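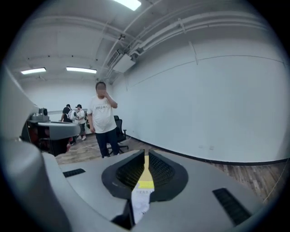 Tenville Quit Line: Common Questions

Who can call?
Anyone 18 or older who lives in Tenville and uses cigarettes, cigars, chew or vapes. You don't have to have picked a quit day. Family members can call too if they want to know how to help.

What does it cost?
The calls are free. If you get a prescription through your own doctor, your usual copay applies.

What happens on the first call?
A coach asks how much you smoke, when you have your first cigarette of the day, and what you have tried before. The call takes up to 60 minutes. Have a list of your medicines nearby.

Do I have to quit all at once?
No. Some callers stop on a set day and others cut down over several weeks. Your coach will go over both with you and you decide. 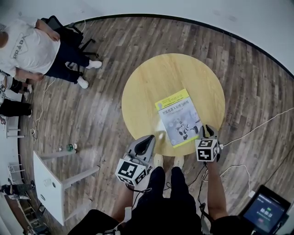 How long do cravings last?
A single craving usually passes within a few minutes. They tend to come most often in the first week and get further apart after that. Certain times, such as after a meal or in the car, can bring one on months later. Plan something for those times. Gum, a short walk or a glass of water is enough for many people.

Can I use the patch and the gum together?
Many people do. The patch gives a steady amount of nicotine and the gum covers sudden cravings. Talk with a doctor or pharmacist first if you are pregnant, have heart trouble or take other medicines.

Will I gain weight?
Some people do, often in the first few months. We suggest you don't start a strict diet in the same week you quit. Ask your coach for the snack sheet.

I had a cigarette. Do I have to start over?
You stay in the program and keep your coach. Throw out the rest of the pack and call when you can. If you are on the patch, don't take it off before you have talked to us or your pharmacist.

Is there a group I can join?
Marjatta Oksanen leads one on Monday at 6:30 p.m. in the Upadhyay Building, second floor. Use the side door after 6. There is no sign-up and you don't have to speak.

Who sees my information?
Your coach and the program manager, Joni Valtonen. We do not share it with your employer or insurer unless you ask us to in writing.

How do I reach my coach between calls?
Dial the main number and enter extension 3208. Leave your first name and a good time to call back.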